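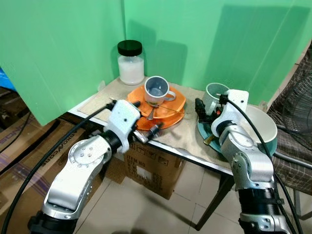

OK, cables first, because that's where my mornings go. Each arm on the Vativeo cell has a black one running down from the wrist, and I check both before power-up. Slack at the wrist, nothing snagging — 3 minutes, tops. Then the grippers: wipe the fingers, open, close, listen. We're at 2,551 cycles on this set and I re-zero every 30.

(Pause. Next slide.)

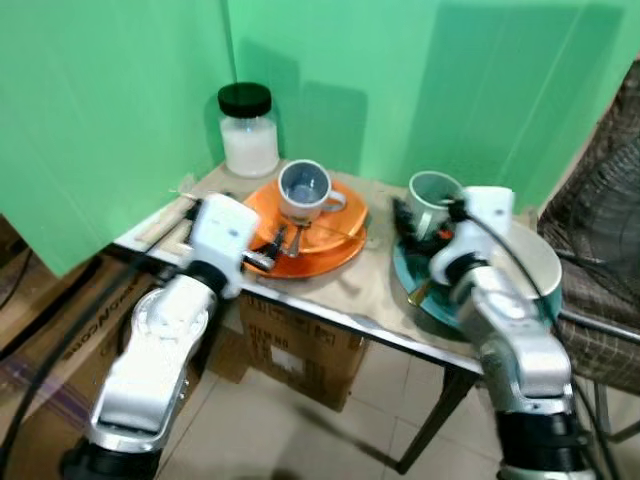 Soo-ah Ok thinks 30 is too often, and that I'd be fine going to double that if I logged the drift. Fair! I'll show my log after the break.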